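FOR IMMEDIATE RELEASE

February 27, 2025

Zudwood Opens Its Chess Table to Visiting Researchers, Asks Them to Bring Patience

ZUDWOOD — Ceketti, the small robotics company that has spent the better part of a year teaching a machine to put chess pieces where people want them, announced today that it has finished the first round of its Plenell data collection and will begin a second in June at its Zudwood workshop.

The first round produced 1,152 recorded demonstrations. In each one, an operator guides the arm through a single short job: pick up a piece, carry it to a named square, set it down, let go. The letting go took up most of the budget.

Plenell does not play chess. Company staff have been asked about this at every public event they have attended, and would like it on record that the system has no opinion about openings, cannot see a fork coming and will move a bishop like a rook if told to. Its job is to learn how to handle small, top-heavy objects in a crowd of other small, top-heavy objects. A chess set supplies plenty of those for very little money.

"We looked at custom test objects, and there was a quote," said Aled Jarman, who runs data collection at Ceketti. "Then somebody brought in a club set with a roll-up board, and the quote went in a drawer." 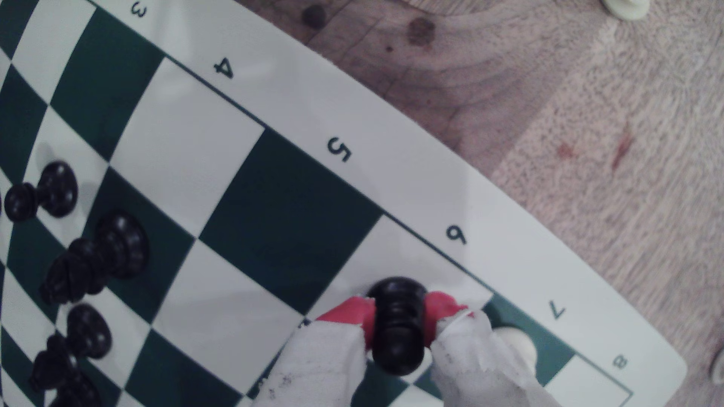
Plenell's two-fingered gripper holds a black piece over the board, with a white pawn close beside the right finger.

Demonstrations are recorded at 2 workstations by a team of 4 operators, who trade places often. According to Jarman, everyone starts out careful and ends up with a style. One operator approaches every piece as though it might bite. Another is quick and slightly rude to the pawns. The company keeps both kinds of recording, on the view that a system trained only on good manners will be lost the first time it meets a crowded square.

The recordings also include 49 demonstrations in which something goes wrong and the operator recovers: a neighbor bumped, a grip taken too high, a knight laid on its side and then picked up again. These were first logged under "spoiled." They now have their own folder and are, by some distance, the files the engineers ask for most.

"You can collect perfect pickups until everyone goes home, and the arm will still freeze when a piece tips over," said Shahram Tabrizi, who leads the learning work on Plenell. "I would trade a lot of tidy examples for a few more clumsy ones. The operators took this as a compliment, eventually."

The second round will add mixed sets, uneven lighting and boards placed at whatever angle the operator feels like. Ceketti is also inviting visiting research groups to record their own demonstrations at the Zudwood workshop. No chess rating is required. Strong players are welcome but should be warned that they will be told to put pieces on squares that make no sense, and that arguing with the task sheet slows down the session.

About Ceketti

Ceketti builds learning systems for handling small objects in tight spaces. The company is based in Zudwood. Groups interested in the June sessions should write to Aled Jarman at the workshop, stating how many operators they plan to bring and whether any of them will insist on finishing the game.

###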